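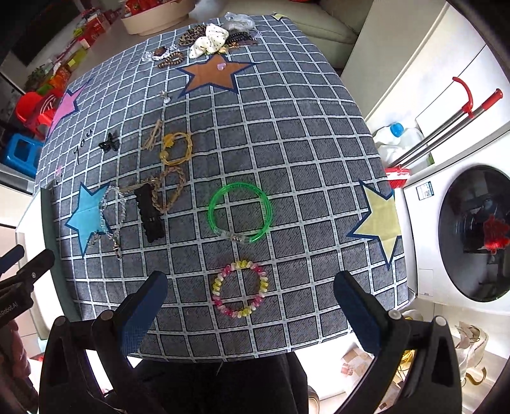

Camp at Kesby depot gates enters ninth week

Peace campaigners camped outside the Murín parts depot at Kesby say they will stay put until at least June, after the firm turned down a second request for talks.

The camp went up on the verge when it came out that the depot had taken on a contract for missile casings. Since then there's been someone at the gates day and night. Small numbers mostly. More at shift change, when they stand in silence for 45 minutes with their backs to the fence.

No one has been arrested. Police have been down twice, both times over parking.

A petition asking Wostness council to stop renting land to the firm has reached 552 signatures and was handed in at the town hall before the last full meeting. Councillors noted it and moved on to bin collections. It needs to be put forward by a ward member to get a debate, and so far none has offered.

Natália Halás, speaking for the camp, said the group would not block lorries or cut wire. 'We talk to the drivers. Some of them stop, some don't. One brings us milk.'

She said several of those taking part have also begun holding back part of their tax, paying the same sum to a refugee kitchen in Tomley instead. Letters from the tax office have started to arrive. Two people expect to be in court over it.

Murín said in a short statment that the work at Kesby was lawful, that 200 jobs depended on the site and that it respected the right to protest.

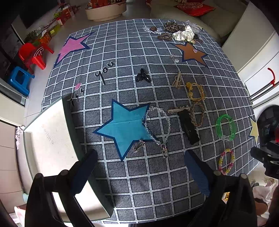
Eduard Šindelář said the jobs were the part the camp kept skating over. His own two sons are on the night shift, he said, and neither was asked what they thought before the tents went up. He would sign a petition for other work to be brought in, he added – but not one that just shuts the gates.

Halás said the camp would welcome that, and had asked the union for a meeting on other uses for the site. No date as yet.

An open evening is planned at the Quaker meeting house in Wostness, 7pm, soup provided, bring a bowl. Jordan Fairclough will will chair. Depot workers and there families welcome, no names taken at the door.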